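2023-05-19

Mostix bench notes, sourdough rye trial, second batch

Picked up from where February left off. The rye from Langat arrived in paper sacks this time and smells fresher than the last lot. Milled a small amount finer for comparison and left the rest as supplied. Starter was fed last night and again first thing. It had a good dome on it when I came in and was just starting to flatten at the edges.

Mixed 2 doughs, same flour weight in each, 1,000 g. Dough A is the flour as supplied, dough B is the finer grind. Salt, water and starter identical. B took up the water much faster and felt stiff while I was still scraping A off the sides of the bowl. I was tempted to add more water to B but left it alone so the comparison would mean something. Kwaku wants to try a wetter B next time and I've put that on the list.

Bulk ferment on the shelf over the proofer, which has been sitting a bit warm. Moved both tubs down one level after the first hour. Colour of B is greyer. A has visible flecks of bran and a sharper smell.

Mwende came through with the tins from Indbridge. They're heavier than our old ones and the corners are square, so the loaf should be easier to slice evenly. Greased them with the usual oil and dusted with rye. One has a slight dent on the long side. I used that one for A and marked it with tape.

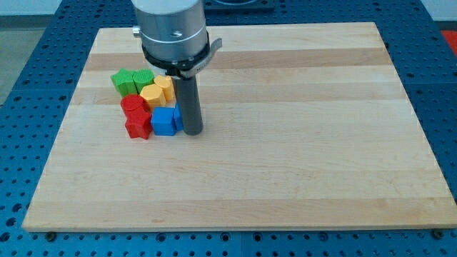
Why did the February loaves have a gummy line along the base?
They were cut too early. The crumb hadn't set, and the two we left wrapped overnight from that same bake were fine all the way through.

Both tins went in together on the middle rack, lid on, then lid off and the heat turned down for the rest. Total bake 60 minutes. A rose evenly and cracked along the centre. B came up lower with a smoother top, and the crack ran down one side, towards the oven door. Could be the grind, could be the door seal. Swap positions next time.

Tipped them out onto the rack. Hollow sound from A, duller from B. Wrapped both in linen once they'd cooled and wrote the letters on masking tape. No slicing until tomorrow, and that includes end pieces.

Still to do:
Wetter version of B (Kwaku)
Ask Pomby if the coarse rye comes in smaller bags
Check the oven thermometer against the spare
Order 6 more linen cloths, the old ones are fraying
Feed the starter before going home and put it back in the fridge

Slicing notes to go on the next page. Mwende has offered to do the tasting sheet.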